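1 de diciembre. Cuaderno del taller de encuadernación

Retomo el cuaderno después de demasiados días sin escribir, y pido perdón a Divina, que es la única que lo lee de principio a fin y la que me regaña con cariño cuando falto. Sigo con el engrudo de almidón de trigo para el libro de cuentas de la casa Fonseca, el de las 423 hojas, que nos está dando más guerra de la que pensábamos en marzo cuando lo aceptamos tan contentos.

La tanda de hoy la hice con 125 gramos de almidón en 1.000 de agua, todo pesado, nada de a ojo como la otra vez. Lo dejé en remojo desde anoche y lo cocí a fuego muy bajo, removiendo sin parar con la cuchara larga. Espesó de golpe, como siempre, justo cuando una empieza a pensar en otra cosa. Una vez frío lo pasé 4 veces por el tamiz de crin (con dos no basta, quedan grumitos que luego se notan bajo el papel japonés) y lo aligeré con agua hasta que cayó del pincel como nata sin montar. Huele bien, a pan crudo. Me gusta mucho más que el preparado de Clendness, que será muy cómodo, no digo que no, pero a mí me deja el lomo tieso y con un brillo que no me convence.
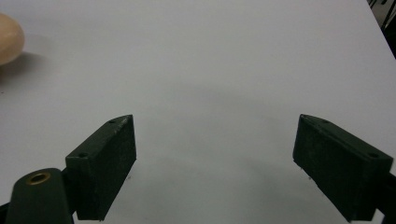 Probé primero en tiras sueltas del papel viejo de Gurham, que se parece bastante al del libro en grosor y en lo que bebe. Con el engrudo espeso la tira se onduló un poco al secar entre fieltros; con el aligerado quedó plana y se dobla sin quejarse. El injerto de la esquina lo rasgué a mano, marcando antes la línea con el pincel mojado, para que las fibras se agarren unas a otras y no haya escalón. Haziq prefiere cortarlo a bisturí y rebajarlo después. Lo hablamos largo rato tomando café y cada cual sigue en sus trece, aunque le reconozco que en los bordes rectos lo suyo queda más limpio.

Del cosido no he tocado nada todavía. Los cuadernillos del principio tienen el pliegue comido y habrá que reforzarlos uno por uno antes de pensar en el hilo. Son más de 125 pliegues si contamos los que parecen sanos y luego se abren al mirarlos, así que paciencia y buena radio.

Para mañana: cambiar los secantes a primera hora, llamar a Fosbridge por el lino del 18, que sigue sin llegar, y preguntarle a Divina si guardó la muestra de piel marrón de la cubierta, que yo juraría haberla dejado dentro de la carpeta azul y ya no aparece. El engrudo sobrante está en la nevera, en el tarro de tapa roja. Por favor, que no se lo coma nadie.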